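Making a grocery list that gets used

February 2020

I have kept a grocery list on paper for most of my adult life, and for most of that time it was a bad list. I wrote down what I thought of when I thought of it, lost it in a coat pocket, and came home without onions. Last November I changed how I do it, and enough people at work have asked that I am writing it down.

The old way cost us more than I knew. I went through a shoebox of receipts and found 119 dollars in one month on things we already had. Most of it was small. Mustard, rice, a second bag of flour, dish soap. The worst week was the one where I stopped at Sullell on the way home three nights in a row and bought garlic each time.

What I do now starts on the refrigerator. There is a printed sheet with 40 items on it, the ones we buy over and over, in the order I walk the store. When something runs low, whoever notices circles it. Anything that isn't on the sheet gets written at the bottom. I print a new one on Saturday morning after I get back.

The order matters more than I thought it would. Our Drasetti has produce on the right as you come in, then bread, then the canned aisles, with dairy along the back wall. I had to walk it twice with a pencil to get it down. They moved the spices in January and I have not fixed that part yet.

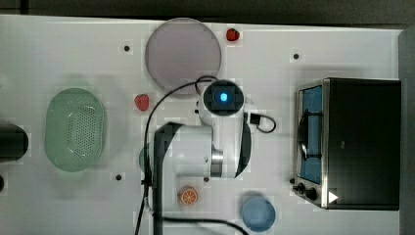 Why not just use an app on your phone?

I tried two of them. Both worked fine for me, but my son doesn't have a phone and my wife doesn't want another app, so the list only had my things on it. Paper on the refrigerator gets used by all of us.

Fresh fruit and vegetables are the hard part, and I don't put amounts on the sheet for those. I write "fruit" and buy what looks good and isn't priced badly. In winter that means apples and oranges. I used to write down things like raspberries and then pay whatever they were asking, which at Flellach could be a lot.

Condiments are the other problem. They run out slowly, and then they are gone the night you make burgers. My rule is to circle it when the bottle is a third full. Fredy Marulanda, who I used to carpool with, keeps one spare of everything in the basement and never circles anything. He has the shelves for it and we don't. 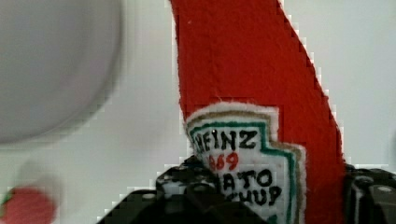 Ketchup, the one we always forget.

The spending is down. We average 70 dollars less a month than we did before November, though some of that is from eating out of the freezer over the holidays. I would give it until summer before trusting the number. 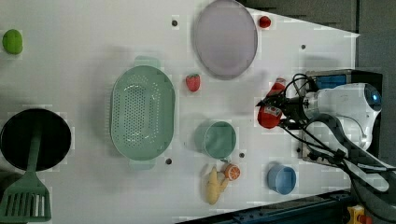 Things I would change

The sheet needs more blank space at the bottom. I left four lines and we fill them by Tuesday. I also want to split frozen food off by itself, so I can leave it for last without having to skip around.

Ngcobo, the small market by the post office, isn't on the sheet at all, and we go there for tea and lentils. For now I write an N next to those. A second sheet seemed like too much.

If anyone wants the file, leave a comment and I will send it. You will have to put it in order for your own store.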